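Pleltlow @pleltlow
A thread about door handles, which I now think about more than any adult should. I write the planning and control side of Rokunero, a stack for two-armed mobile robots that mostly live in a simulator. 1/

The task is "open the door." The task has been "open the door" since July. I would like it noted that I once told people this was the easy one. 2/

First thing I learned: the planner doesn't care about your door. It cares about a goal pose for the gripper, and if you hand it a goal pose four degrees inside the wall it will thank you and search for a path until the timeout. 3/

The timeout was 80 seconds. I got a lot of coffee. 4/

So now there's a pre-grasp check. Before any planning happens, the goal gets tested against the collision model, and if it's bad you get an error with the name of the thing you're about to hit. This took an afternoon and I put it off for 2 months. 5/

Closed door, lever handle, right arm on approach. Left arm has no job in this task and still gets a vote in every self-collision check. 6/
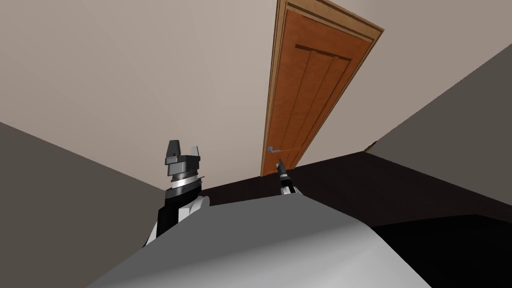

Grevum: why plan for both arms at all? Freeze the left one and drop its joints from the problem, you'd halve the search space

Pleltlow @pleltlow
Tried it! Works great until the base turns and the frozen arm goes along for the ride like a ladder on somebody's shoulder. It's out of the search now but it stays in the collision model. Which is half your idea, so you get half the credit. 7/

Next: the lever. Reaching it is geometry. Pushing it down is an arc around a pivot, and my pivot estimate comes from perception, and perception has moods. 8/

If the pivot is off by a bit, a stiff position controller drags the fingers along the wrong arc, and the contact forces climb until the simulator does something artistic. My log from one night has 2786 contact warnings in it. I read more of them than I needed to. 9/

The fix was boring: go soft in every direction except the one you're pushing in, and let the handle tell you where the arc is. People have been doing this for decades. I arrived at it by trying everything else first. 10/

Other half of the work is the wrist camera. You'd think a close-up would make life easier. What you get up close is big flat areas of nearly one color, and my feature matcher looks at those the way I look at tax forms. 11/

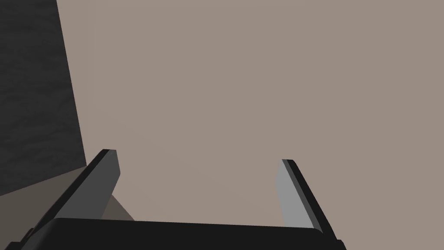 So the pose estimate coasts. Whenever the matcher comes back with too few points, we hold the last good pose, push it forward with the arm's own kinematics, and let the uncertainty grow. Past a threshold the arm backs off and looks again. 12/

Before that change it would take whatever three points it had and announce a new location for the world, with total confidence. I've been in meetings like that. 13/

Tooling note, for those who scrolled this far: write the replay viewer early. Ours is called Tsegaye, it scrubs joint states, camera views and planner goals on one timeline, and it has found up to 27 bugs depending on whether you count the ones it caused. 14/

Still on the list: the door closing on the arm, pull doors in general, and a units mix-up in the gripper width config that I'm going to fix right after I post this. 15/

OK it was in two configs. 16/16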